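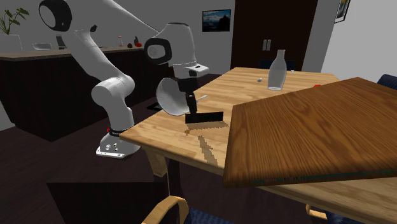
What does a home builder need before attempting a table-clearing arm?

A working model of the room, a gripper that closes squarely, and enough floor space for the base. The arm itself may be purchased last.

The Tarkow project has been under way at the Nemitmont shared workshop since October. Its purpose is to clear a dining table after a meal, beginning with bowls and small utensils. All trials to date have been conducted in simulation, and the physical bench will remain reserved for the base plate until the grasping routine is considered dependable.

Status of the gripper

The present log holds 317 grasp attempts. Of these, 72 concerned thin objects, which continue to require the most attention. The fingertips are flat and must come nearly together before they hold anything narrow, so a small error in height is enough to lose the item. The closing speed was reduced in the latest revision.

The shadows are still rendered with stepped edges. A finer setting is available, but it slows each run considerably and has been deferred. Members reviewing the close view should disregard the outline on the wood and attend to the gap between the two fingers.

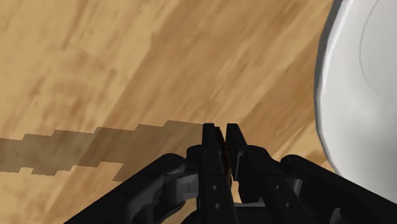

Work planned for December

The wrist bracket will be cut from the Brutach drawings, revision 9. Bench access has been requested for 19 hours in total. Comments on the bracket may be left beneath this post.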